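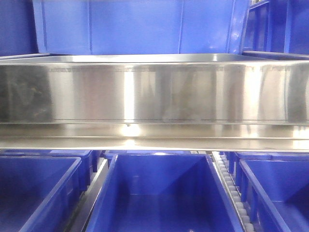

Kumudini Gamage here. Notes on the bin cell we're running at Purnov, because a few people asked how we collect examples for the picking policy. 1/9

Each example is one person driving the arm through one task from start to finish. We save the joint positions, the finger opening and the video from every camera. An episode is capped at 30 seconds. If it runs over, we throw it away and start again. 2/9

The count as of 3 October 2025 is 359 kept episodes. The goal for this task is 400. Then we retrain and see what the policy still gets wrong. 3/9

Blue bins are easy to find by color. Steel is the hard part. Bare metal looks different from every angle, and the glare moves when the arm moves. The version we trained in March treated bright streaks as edges and stopped short of them. 4/9

We talked about covering the steel with matte tape. I voted no. The site that wants this won't have tape on its racks. 5/9

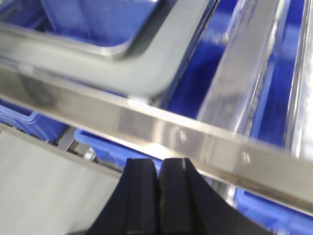

So we're recording more close work near the metal, with the fingers nearly closed and the arm coming in from below. Wrist video gets blurry when the operator moves fast. We keep those episodes. The policy will see the same blur when it runs. 6/9

What we do drop: wrong bin, operator paused to think, camera clocks out of step. We dropped 32 for those three reasons. Most were clocks. The fix is in the Muli recorder now, so update if you're on the old build. 7/9

Labels are one short sentence per episode, typed by the operator right after. We tried having someone else write them later from the video and the bin names came out mixed up. 8/9

Someone asked if this will work with the Ikeck arm. I don't know yet. The fingers are a different shape and we have no data from it. Sterosgate has one, and I've asked for a week on it. Will post the retrain numbers in this thread. 9/9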